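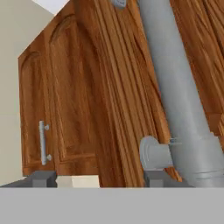

Figure 3. Gray arm beside the wall cabinets, close view. Flolleo kitchen, simulated.

4. Evaluation of the Flolleo kitchen kit

4.1 What was tested

Flolleo is sold by Drasar as a kit for people who train or test household arms before they have access to a real kitchen. A license covers the scene files, a set of arm models, a task list and a scripting layer that places objects and resets the room between episodes. We bought the standard license in July and used it as delivered, with no custom scenes and no paid support. The vendor was told that a comparison was under way but did not see our task scripts or our results before we wrote this section.

The standard license includes 48 kitchen layouts. All of them have hinged cabinet doors and counters, and the appliances differ from one layout to the next. We ran every layout at least once to check that it loaded and reset. The detailed runs used a smaller group picked by hand, mostly layouts where wall cabinets hang over a crowded counter. Those are the kitchens our own lab has had the most trouble with.

The policy under test was the same in all runs. It was trained outside Flolleo on our earlier data and was not tuned to the kit. Our question was how useful the kit is to a small group that wants to find weak points in an existing policy, and a policy with known weak points served that purpose better than a strong one.

4.2 Setup and scoring

Installation took one afternoon. The installer is a single package, and the written guide matches what it does except for the path to the material library, which has to be corrected by hand. After that fix every scene opened.

We collected 2,444 episodes over 72 hours of computing time on one workstation. An episode was scored as a success, a failure or a discard. Discards are episodes in which the simulator placed an object inside another solid, the arm began in contact with the cabinet, or the reset call timed out. There were 433 of these. We report them separately and leave them out of the task results, and we would ask other groups to do the same, as a policy can be made to look better or worse simply by moving episodes in or out of this class.

Doors were scored on hinge angle at the end of the episode. Fruit and dish tasks were scored on the resting position of the object. Button presses on appliances were scored on contact alone, which the kit reports by default.

4.3 Door tasks

Door opening is the part of Flolleo that Drasar advertises most, and it is the strongest part of the kit. Hinge friction, door mass and handle offset can all be set per door from one text file. The bar handles stand off from the door faces on short posts, as they do in many real kitchens, and the collision shape of each handle follows the visible one closely enough that a finger can pass behind the bar. In the older package we used before, Arnis, the handle and the door shared one collision block, and grasps succeeded there that would have been impossible on hardware.

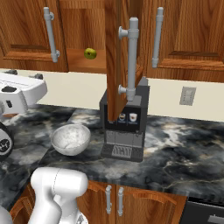
Figure 4. Center wall cabinet door open above the coffee machine, with a green apple on the cabinet shelf. Flolleo kitchen, simulated.

An open door changes what can be reached and what can be seen. In the state shown in Figure 4 the door stands out over the counter and covers the upper left portion of the coffee machine, so a policy that goes on to the machine has to work around it. Our policy had never been trained with a door left open. It planned straight paths through the door edge, and the contact log made this easy to find. We consider the log the most useful single feature of the kit. Each entry gives the link, the surface, the time step and the peak force, and entries can be filtered by link name without writing any code.

The weak point is contact between the arm and flat cabinet panels. When an arm link slides along a panel at a low angle, the reported force jumps between zero and a high value from one step to the next. Averaging over ten steps removes most of the noise. It also hides short impacts, so we kept both versions of the signal. Poses like the one in Figure 3, with the wrist joint close in front of the cabinet wood, are where this needs the most care.

Material rendering was uneven at short range. Wood grain on some panels is stretched into long streaks when the camera is near the surface. Counter finish can be changed by script, and we varied it between runs. A policy that relies on color alone for the counter edge will be affected by this, and ours was.

4.4 Counter tasks 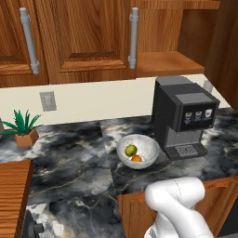
R. Filali

The counter tasks ask the arm to reach, move or touch items that stand close together. Figure 5, above this paragraph, shows one such corner, with a potted plant near the backsplash and a bowl of fruit just to the left of the coffee machine. The bowl has a broad rim and holds a yellow-green fruit and an orange one, the lower part of the second hidden by the bowl wall. Partial hiding of this kind is common across the layouts and cannot be switched off, though the placement script accepts a fixed seed, so the same arrangement can be brought back for a second policy.

Leaves are handled as rigid shapes. An arm that brushes a plant in Flolleo will push the whole pot or stop, and neither result says much about a real plant. We removed plant contacts from the force totals.

Marbled counters gave our depth estimator some trouble. The pattern changes abruptly at the seams between slabs, and the estimator sometimes placed a step there. Drasar supplies true depth for every camera, and swapping it in brought the reach errors back to the level we saw on plain counters. We take this as a fault in our estimator that the kit helped to expose.

The coffee machine has a front display with drink icons and a drip grate under the dispensing area. Only contact with the display is modeled in the standard license. No drink is poured, and the smallest lettering under the icons could not be read at our camera resolution, so tasks that depend on reading a label should be left out or given a closer camera.

4.5 Cost and support

The standard license is priced per workstation. Groups that run many machines at once will need the site license, which we did not test. Bug reports go through a web form. We filed three under a plain user account, two on reset timeouts and one on the material path. The path report was answered with a patch, and the two timeout reports were still open when the runs ended.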